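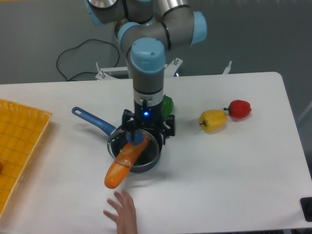

gumleaf wrote:
Before you go any further, how many of your lid demos are clean runs and how many have a correction in them? We trained on clean ones only and the arm had no idea what to do once the lid slid.

Forums > Manipulation > Data collection > Lids, pans and other nuisances

nkechi_tamuno wrote:
Fair question. The Tosero set stands at 3,454 episodes across all tasks, and over 300 of those are the lid task. I haven't labelled corrections separately. If the operator regrasps and still finishes, it goes in as one episode.

The setup is a blue-handled pan, a glass lid with a knob, a few toy veg and a toy baguette. The instruction is either "take the lid off" or "put the lid on". Same table for all of them. 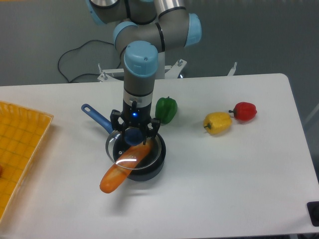
My trouble is with the approach to the knob. Three operators, three habits. One comes straight down, one comes in from the side, and I tend to stop above it for a second before closing. The policy has learned the stopping bit very well and sits there for ages — longer than I ever did.

halfduplex wrote:
Trim the pauses. Anything where the joints and the gripper are both still for more than 20 frames, cut it down. We did that on the Skumisside drawers and the hovering went away.

gumleaf wrote:
I wouldn't. Some of those pauses are the operator waiting for the lid to stop swinging. Trim them and you're teaching it to let go of a moving lid. Fix it at the collection end and agree on one approach.

halfduplex wrote:
Then trim before the grasp only and leave everything after it alone. Recollecting 300 episodes over a habit is a lot of arvos.

nkechi_tamuno wrote:
I could live with trimming before the grasp. The gripper signal gives me the split for free.

Other thing I wanted to ask about is the glass. The rim shows up all right but the middle of the lid is mostly whatever is behind it, plus glare. I've left the overhead lights on the whole time. Should I be changing them between sessions?
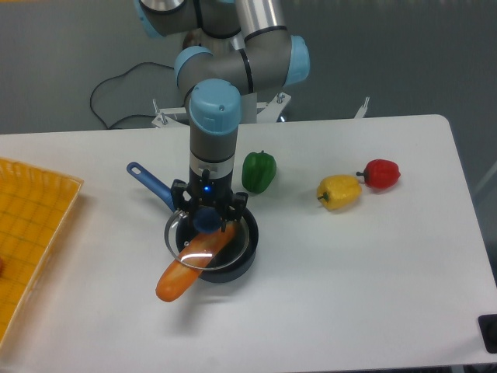 Glass lid held by the knob, over the pan.

gumleaf wrote:
Change the lights, yes. Also shift the peppers about more. If the green one is always near the pan your model may well be using it to find the pan.

nkechi_tamuno wrote:
They get moved between blocks but not between episodes. I'll put it on the operator sheet.

For lid off, I've been letting people put it down wherever there's room to the right of the pan. Deren, the labelling tool we use, wants a target region for each placement, so I'll have to draw one fairly wide.
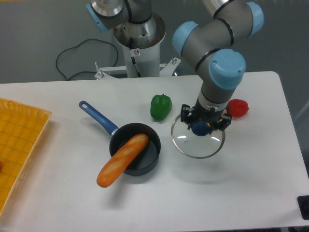

halfduplex wrote:
Wide is fine, but tell them to open the gripper only once the rim is on the table. We had people dropping it the last centimetre and the policy copied that too, only from higher up.

gumleaf wrote:
Agree with that one. Still don't agree on trimming.

nkechi_tamuno wrote:
Plan for now: 200 new episodes with one agreed approach, lights varied, peppers moved every time. The old ones get trimmed before the grasp and I'll train with and without them. Will post both runs here when they're done.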